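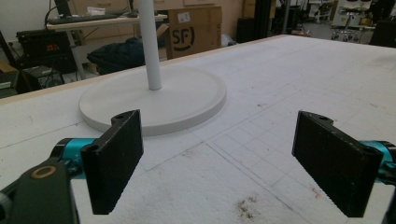
## 3. The table surface and the things that stand on it

### 3.1 Why we look at the surface

In the first two sections we spoke about the table as a piece of furniture: its height, its legs, its distance from the neighboring desks. In this section we turn to the top of the table, and to the small standing objects which are put on it and moved many times in one working day. Earlier work on shared workrooms mostly treats the top as a given thing. It has a length and a width, and after this it is not discussed. Our visits showed us that people who share a table think about its top quite often. They cover it, draw on it, complain about it and replace the cover when they cannot stand it anymore.

We visited 30 worktables in university workshops and small firms between spring and November. At each table we wrote down what kind of cover was used, if any, whether it was marked by hand, and which objects were standing free on it. We then followed eight of the tables for a longer time, and on these we recorded 1558 placements of free-standing objects. By a placement we mean that an object was put down and the hand left it. If a person only pushed the object a little while holding it, we counted this as the same placement.

### 3.2 Covers and pencil lines

White covers were the most common in our material. The users gave us different explanations for this. In the Vornomska workshop we were told that small parts are easier to find on white. In the Altotico room the answer was only that the white cover was in the storage already when they moved in. Both answers are reasonable, and we did not try to decide which is more typical.

A cover of this kind can be seen in Figure 1. It carries a faint grid in gray pencil, and over the table there are also straight ruled lines which run diagonally. We find this combination interesting. A grid helps to say where a thing is, but a long line helps more to say in which direction it should be turned or moved. On several of our tables both were present, and the users did not always know who had drawn the second set. Jalen Tillman, who made most of the observations at the Standiron tables, noted that new users followed the grid and older users followed the lines. Our numbers are too small to support this as a result, but we mention it for those who want to study it.

Pencil was preferred over marker at 20 of the tables. The reason given most often was that pencil can be corrected. The weak side is that it becomes faint, and on some covers the grid was so pale that we could read it only when we stood close and the lamp was at the side. Three users had gone over the old lines again with a ruler, and by this they produced double lines with a small distance between them. For our measuring this was a real problem, and we describe in Section 4 how we treated it.

Covers also collect dirt. In Figure 1 there is a small brownish smudge on the table and specks in other places on the surface. We recorded marks of this type but we do not use them as a measure of how much a table is used. A cover may be old and hardly touched, or it may be one week old and already stained. When we asked about single stains, the users could seldom say from where they came.

### 3.3 Stands with a round base

Of the free-standing objects, stands with a pole gave us the most to think about. The one in Figure 1 is white, with a wide flat circular base and a raised rim, and a slender pole rises from the center. Its form is simple, but it brings some questions for anybody who wants to write down its position.

First, a round base has no front. A box can be put with its edge along a pencil line, and everybody sees whether it is straight. With a round base there is no edge to compare. Users solved this in two ways. Some placed the base so that its rim touched a line, and others tried to bring the center over a crossing of the grid. The second way sounds more exact, but the base covers the crossing, so the user must judge from the lines that come out at the sides.

Second, a white base on a white cover is not easy to see in flat light. Mansa Eshun repeated part of the position readings for the stands, and her readings differed from the first ones more than for the darker objects. The difference became smaller when the reader used the pole as the reference. We therefore recommend to read the position at the foot of the pole -- and to write in the protocol that it was done so.

Third, the pole itself changes how people reach over the table. With low objects the hand goes over them. With a pole the hand goes around, and other objects are slowly pushed to one side during the day. We saw this clearly at the Dvorak table, where the free area in the evening was always on the right of the stand.

### 3.4 The border of the table

Some of the tables have a thin strip of another color along the edge. A tan wooden strip of this kind is visible in Figure 1. We first left the strips out of our drawings, as they are narrow and carry no objects. Later we put them in again. When a cover is replaced, the old grid is lost, but the strip stays, and it is then the only straight reference from which the new grid can be measured. At two tables the users had made small cuts in the strip for exactly this purpose, with a spacing of 8 cm.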